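Student team begins mail sorting trials for Clurnlow entry

Posted 23/07/2019 in College News

The robotics club at Greselby College has started table trials of its entry for this year's Clurnlow Handling Challenge, a competition for student teams working with humanoid arms and hands. The task is to place and remove small flat items in a rack of open compartments, using one arm, with an operator on the other side of the table.

The club's entry is called Cotard. The name covers the control software and the set of arm movements written by the students; the arm and hand are standard hardware and have not been altered, as the rules require. Work on the software began in February, after the club dropped an earlier plan to enter the stacking class.

The rack in use at present is a cardboard organizer. Competition racks are made to a drawing issued to all teams, but the club has kept to cardboard for early trials so that a wrong approach angle bends the rack and leaves the fingers undamaged. Items are entered from the open front.
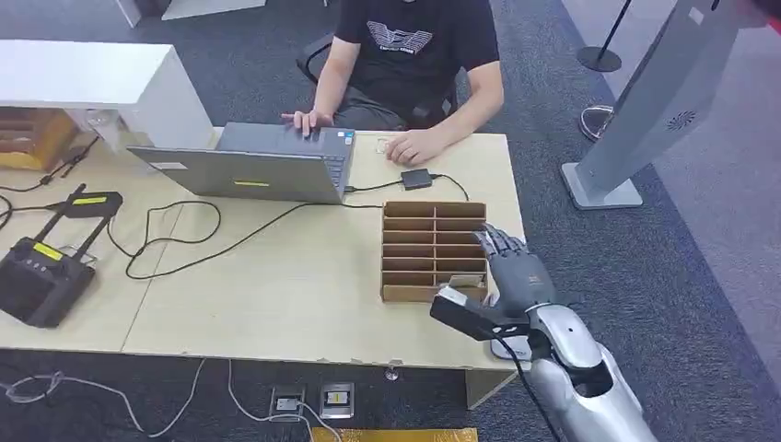
Shigeru Koyama, who leads the club, said most of the recent effort had gone into the last part of the reach. The arm can be brought close to the rack quickly, but the final movement must be slow enough for the fingers to settle before they enter a compartment. Earlier versions of the software treated the whole reach as one movement, and the hand was still swinging slightly when it arrived.

"We split the path into 2 stages and gave each its own speed limit," Koyama said. "The first stage ends at a fixed stand-off from the rack. Nothing goes past that point until the wrist reading is steady."

The steady-wrist check adds 700 milliseconds to each placement. The club considers this acceptable, as the Clurnlow rules score accuracy before time. A dropped item costs more points than a slow one, and moving the rack ends the run.

Cotard also has to deal with handovers. In the second half of each competition run, items are passed between the operator and the robot by hand. The software must decide when to close the fingers and when to let go. Nanami Shimada wrote this part of the program. Her method looks for a small, steady pull on the item before release and ignores short knocks.

According to Shimada, paper is the hardest material to handle. Card keeps its shape between the fingers, but thin paper folds under light pressure and gives a weak signal. The club has recorded 166 handovers for use in setting the release threshold, and a further set is planned with thinner stock. Until that is finished the threshold is set by hand at the start of each session.

The operator works from a laptop at the table and can halt a run at any time - a condition of the college's own safety rules as well as those of the competition. Stopped runs are logged along with complete ones and are reviewed by the whole club. 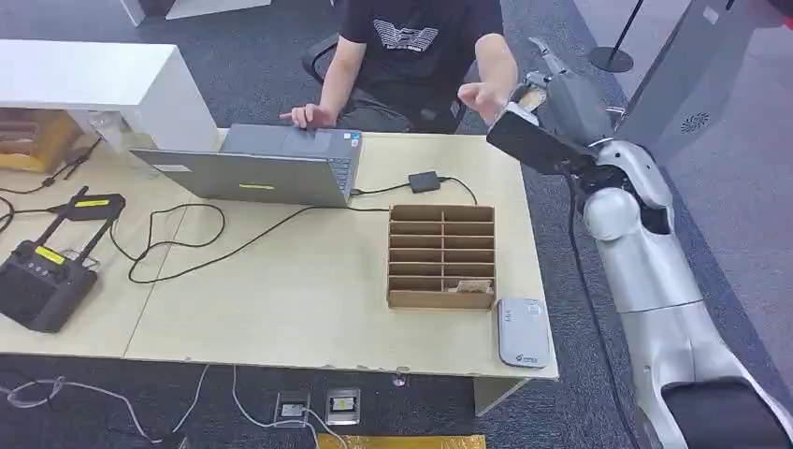 CATEGORY: STUDENT PROJECTS / ROBOTICS

The next stage is a full-length rehearsal under competition timing, with a member of the club acting as judge. The software will be frozen beforehand, apart from the release threshold. Changes asked for after the rehearsal will be listed and tested one at a time, as two faults in the spring were traced to several edits being made together.

The Tsuchiya Fund has granted the club 3000 pounds towards travel, entry fees and spare finger joints. Any money left after the event will be put towards a second rack built to the competition drawing.

Students who wish to join for the autumn term should contact the club through the engineering office. Some experience of programming is useful - training on the arm itself is given by the club before new members take part in trials.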